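4.3 Enregistrer une séquence « vêtement plié sur lit »

La méthode Salano apprend une politique de préhension à partir de gestes humains, sans bras robotisé pendant la collecte. Comptez une bonne dose de patience et un lit.

1. Posez le vêtement plié sur le couvre-lit. Les rayures sont bienvenues : le module d'odométrie visuelle les adore, alors qu'un drap blanc uni le plonge dans une sorte de mélancolie.

2. Lancez Skolik sur le poste d'acquisition et attendez le double bip. Un seul bip signifie que le disque est plein. Il le sera.

3. Approchez la pince du vêtement, doigts ouverts, puis refermez-les au niveau du bord. Gardez le vêtement dans le champ du début à la fin. 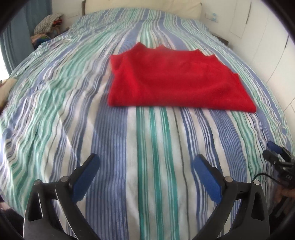
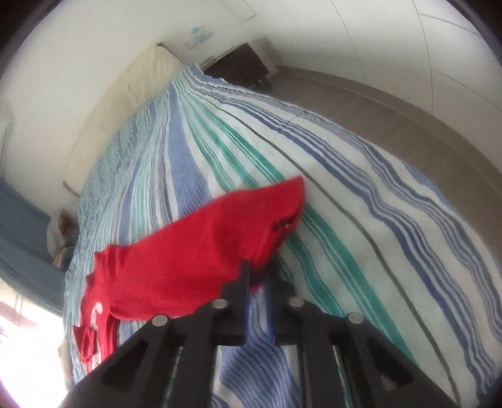 4. Marquez la fin de l'essai avec la pédale. Les essais sans marque sont versés dans le dossier Surdu, dont rien n'est jamais ressorti.

5. Changez l'orientation du vêtement tous les 24 essais. Mircea Olteanu a tenté tous les 2 essais ; il a obtenu de très beaux résultats et une tendinite.

ATTENTION : ne lissez pas le couvre-lit entre deux essais. Les plis font partie des données. Dans notre première campagne, un opérateur soigneux a tout retendu pendant une semaine, et la politique obtenue refusait de s'approcher d'un lit mal fait.

Remarque : sur 2602 essais enregistrés en mars, le filtre Trasham en a conservé 676. La plupart des rejets viennent d'une perte de suivi lors d'un mouvement trop rapide. Ulises Chávez soutient que le seuil est trop sévère ; voir l'annexe B, où il le soutient longuement.

6. Avant de ranger, relisez un essai au hasard à vitesse réduite. Si la trajectoire traverse le matelas, recommencez l'étalonnage (section 3.2).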